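### 3.2 Packaging and the decision to return

Return rates for small textile gifts and accessories differ widely between sellers, even when the goods and prices are close. Earlier work has mostly explained this through product photos and size information. We looked instead at the box the item came in, and at whether the buyer could put the item back the way it arrived.

Participants were given items from two online shops, Fivon and Patance. Fivon ships in a plain mailing bag with a tissue insert. Patance ships in a rigid box with an attached lid. Each participant opened both parcels at a table, handled the contents for as long as they liked, and was then asked to repack them as if for return. Sessions were held in April at our Senholm site, in the morning and again after lunch. We recorded repacking time, the number of attempts, and whether the package could be closed without tape.

Boxes were easier to close than bags, but they were not always faster. Participants who had a box spent more time arranging the contents, and several took everything out again after a first attempt. Soft goods with trim were the slowest to repack, as ruffles and lace were often refolded to avoid creases. Items of mixed materials, such as the one in Figure 2, also left participants unsure which part should go in first.
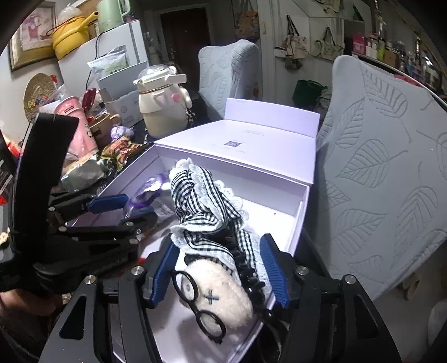 **Figure 2.** Hinged-lid box with gingham and plush contents. A QR code is on the inside of the lid.

### 3.3 Return instructions

Printed instructions were tested in three forms: a loose card, a code inside the lid, and text on the outer label. The loose card was read most often, but it was also the form most often mislaid during unpacking. In seven sessions the card was thrown out with the tissue before the participant had looked at it.

Codes inside the lid stayed with the package in every case. Their weakness was that participants did not always connect them with returns. Some took the code for a link to the shop's home page and did not scan it. Adding the word "Returns" next to the code removed most of this confusion, and we used the labeled version in the second round.

Text on the outer label was rarely noticed before opening. Participants who had torn the label while opening the parcel could no longer read the full address. We therefore left this form out of the analysis in Section 4, where the two remaining forms are compared using the Ebihara scale for perceived effort.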